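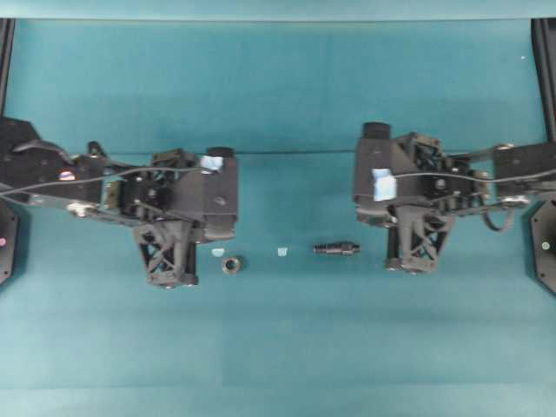
Notebook entry, 2025-06-29
Televised debate study, Nondavville council election

Coding of the Skumberg broadcast is complete. The transcript was divided into 100 speaking turns, each assigned to one of four categories: policy statement, attack, defence, procedural remark. Both coders worked from the Niven scheme without amendment.

Points of disagreement

The coders differed chiefly on turns in which a candidate criticised the sitting council without naming an opponent. The scheme treats these as policy statements. It is proposed that they be marked separately in the second pass, and that the original code be retained alongside.

Interruptions were logged by start time only. Their length should be added before any comparison with the Meltlow debate is attempted.

Viewer survey

The survey file holds 3,000 responses. Of these, 50 lack an answer to the question on prior voting intention and have been set aside in a separate sheet. They are not to be deleted.

Outstanding

Check turn 41 against the recording; the transcript gives the wrong speaker.
Agree wording for the October questionnaire.
Request the Meltlow transcript again. The copy received stops before the closing statements.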